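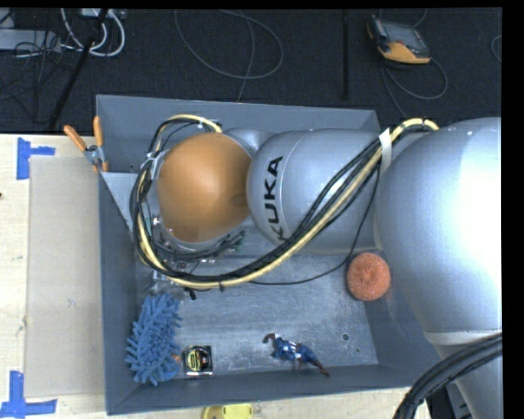

binfull_vura
Moderator, Bin Picking and Manipulation board
Posted September 2, 2022

House rules for arm-over-bin cells, second draft! The first draft got 146 replies and I read every one, so thank you - it's much better for it. We've been running these at the Vurasville shop and I really think they make the work more fun, because you stop arguing about setup and get to the picking.

1. Tape the corners. Blue painter's tape on the table, one bracket per corner of whatever needs to go back in the same spot. If the tape moves, the run gets a new number.
2. Strap the dress pack to the arm and leave enough loop for the wrist. Jog to both wrist limits at low speed before any program runs.
3. Mix the objects. Something fuzzy, something hard, something with an awkward shape.
4. Pendant within reach of the person running the cell. No exceptions.
5. Hand in the bin means drives off.

Tell me what's wrong with it!

trendton_tess
Love 1 and 5. I'd fight you on 4. "Within reach" is how you end up with a pendant on the floor. Ours hangs on a hook at waist height and the rule says hook or hand, nothing else. Took us 2 days to get used to it and now I can't imagine going back.

binfull_vura
Hook or hand is great wording, stealing it. Ours does live on the carpet more than it should, so that one stings a little. 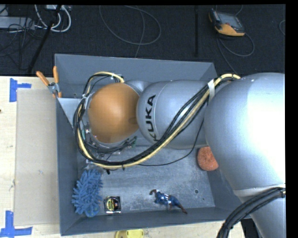 On cables, I want to go further in the next draft. The strap keeps the harness with the forearm, but the loop past the wrist can still come down into the bin, and then your planner thinks the bin is clear when there's a cable across the floor of it. I'd like a line that says check the loop at the lowest pick pose too, with the bin loaded.

gripfiddler95
Disagree, sorry. If you write a rule for every cable pose people will skip the whole page. Put the harness in the collision model with a fat margin and be done.

ahmadpour_cell
A fat margin costs you every pick near the walls, though. We tried it on the Ahmadpour line and the corners of the bin became a no-go zone. Looking at the loop takes a minute. I'm with the OP.

gripfiddler95
Fair, but then say who looks. "Check the loop" with no owner is a wish.

puner_nights
Can we add tools to this? Pliers hooked on the rim of a bin are either a test object or a tool somebody put down, and your log should say which. At Puner we write up an object list before run one, and anything not on it comes off the bin. Best habit we ever picked up!

trendton_tess
Yes to the list. Floor cables too please, I care more about tripping than about any of the robot stuff.

binfull_vura
Okay! Draft three gets hook or hand, object list before the first run, loop check signed by whoever is holding the pendant, and a walkway clear of cables. gripfiddler95, want to write the collision margin part as an optional section? I'll pin the new version in November.

gripfiddler95
Sure, send me the file. I'm keeping it to one paragraph.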